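Packing bench tips: getting parcels out without the swearing
Posted Nov 24, 2019 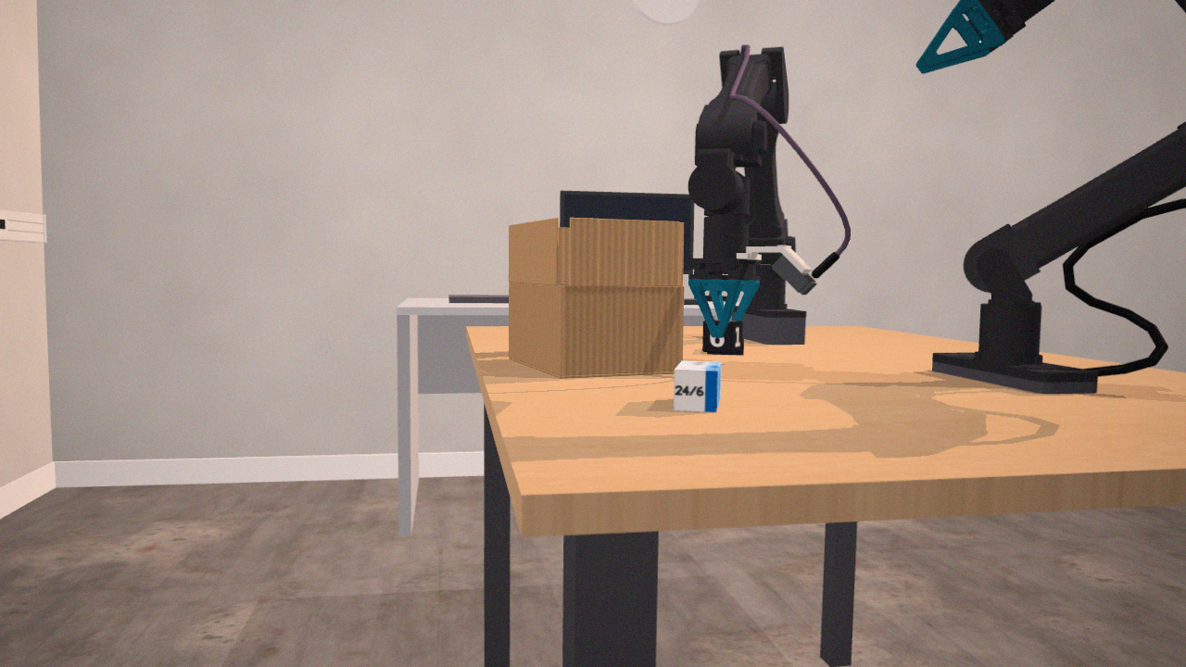 Before you start

Clear the bench first. Every time. Mug, yesterday's labels, the knife you couldn't find. All off.

Scales on the left, tape on the right, boxes underneath. Swap if you're left handed. Whatever you do keep it the same every day so your hands learn it.

Wipe the top down with a dry cloth before the first parcel. Grit scratches glossy boxes and customers do send pictures.

Choosing the box

Smallest one that fits with a bit of padding all round. Two fingers' width for ordinary stuff, a full hand for glass or pottery.

Second-hand boxes fine if the corners are still sharp. Press a corner with your thumb. If it gives, use it for kindling or cut it up for dividers.

Old labels and barcodes off, or blacked out with a thick marker. All of them, also the little one on the bottom flap. A depot scanner will read whichever it sees first and your parcel goes on a tour. We had one do this in February, back to the place the box came from originally.

Tape

Buy decent tape. The cheap rolls split down the middle and you lose ten minutes picking at it with a nail.

H shape on the bottom: one long strip down the seam, one across each end. Same on top. More than that is just making it hard for the person opening it.

Cold garage? Bring the tape indoors overnight. It won't stick properly straight off a freezing shelf. Same with the gummed paper sort, only worse.

Fold the end of the roll over a centimetre when you stop. Saves your temper.

We use Cukis paper tape for most things now, plastic for anything over ten kilos. Paper's fine in the rain as long as it's pressed down hard. Run the back of a spoon along it.

Padding

Scrunched paper, tight balls. Loose sheets go flat in the van and then everything rattles.

Shake test before sealing. If you hear it move, open up and add more.

Bottles: sleeve, then stand them up, then cardboard between each. Never let glass touch glass.

Save the padding out of your own deliveries. One big sack behind the door, when it's full stop saving. Otherwise it takes over the room, ask me how I know.

Weighing and measuring

Weigh it sealed. Tape and paper add up, and a parcel ten grams over the band gets surcharged.

Check the scales once a month with something you know the weight of. A new bag of sugar will do. A litre of water in a jug, if you zero the jug first.

Measure the bulge as well. Carriers measure the fattest point not the nice flat edge. Overstuffed box = next size up on the bill.

Write the size on the flat-packed boxes with a marker when they arrive. You'll never have to measure that stack agian.

Labels

Biggest flat side, never over a seam, never round a corner.

Clear tape over the address is OK, over the barcode no. The shine puts the scanner off.

Put a second copy of the address inside, on top of the padding. Labels come off in the wet.

Thermal labels go dark near a radiator. Keep the spare rolls in a drawer. A box of 3,000 lasts us ages so the last few rolls have plenty of time to go off, use the oldest first.

Sending abroad

Fill in the customs form properly. "Gift" or "parts" gets it stopped. "Cotton tea towel, used" gets it through faster.

Post code in full, phone number too. We send a fair bit via the Virgate depot and they hold anything without a number.

Put the country in English capitals on the last line.

Collection

Stack heavy at the bottom, labels all facing out. The driver can scan the lot where it stands.

Get a receipt or take a picture of the stack on your phone before it goes. Claims are a lot easier with one.

Booked a slot and they didn't come? Ring before five, after that it's tomorrow's problem.

Last bits

Blunt blade cuts more fingers than a sharp one. Change it.

Rubber mat under your feet if you're stood on concrete. Should of bought ours years ago.

Empty the bin before you go home, tape offcuts stick to everything overnight.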